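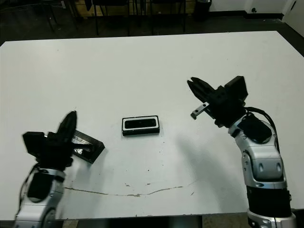 Dalva Lopes had been calling Lunlow Town matches for 12 seasons when the station decided she needed a co-commentator. She'd asked for a heater. The station manager broke the news across a big white table, one with three small things lying on it that she stared at for the length of his speech, one of them topped with what looked like crinkled foil. It was easier than looking at him. He used the word "chemistry" four times. The new voice would be Yolanda Quispe, a former Zakar Rovers goalkeeper, and the two of them would start on Saturday against Furtado.

Dalva went home and practiced being gracious in the bathroom mirror. It went badly, so she practiced being busy.

Kickoff

Yolanda turned up early, which Dalva held against her, and brought soup, which made that harder. She had no notes. Dalva had 13 pages, color-coded, including the middle names of both linesmen.

"What's all this for?" Yolanda asked.

"Dead air."

"There's a game on, though."

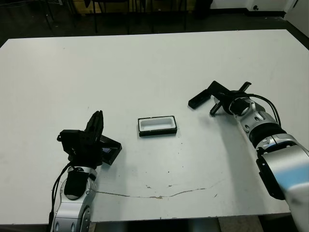 "Who talks when somebody scores?"

"I do," Dalva said. "You come in after the crowd dies down."

For a crowd of 700, this took very little time. Lunlow scored in the ninth minute, a shot that hit the left back on the hip and wandered over the line like a man looking for his glasses. Dalva gave it everything. She gave it the postwar history of the club. When she finally paused to breathe, Yolanda leaned into the microphone and said, "He had no idea where that ball was," and a text came in from a listener in Druna saying it was the best thing he'd heard on the station in years.

Dalva read it out, leaving off "in years."

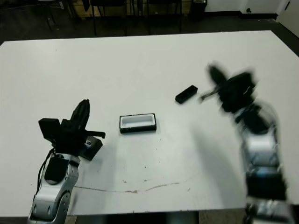
By the half hour they had settled into something. Dalva said what happened and Yolanda said why it shouldn't have. The Furtado keeper was standing too deep, according to Yolanda, and would be beaten at the near post before the break. He was beaten at the near post before the break. Dalva wrote "near post" on page six and underlined it as if she'd thought of it – old habits – then slid the page a little to the left so it could be shared.

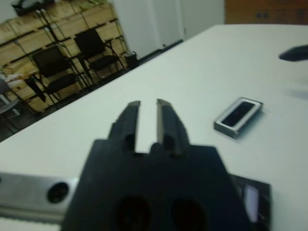

Half Time

They drank the soup out of one thermos lid, taking turns. The rain had started coming in sideways and page nine was now mostly green ink.

"You know you said 'make no mistake' 100 times," Yolanda said.

"Make no mistake, I did not."

Yolanda laughed so hard that she knocked the switch, and Lunlow heard the next two minutes, including Dalva's views on the station manager and his chemistry. The phone in the booth began to ring. Dalva looked at it, passed the lid back, and asked whether there was any more soup.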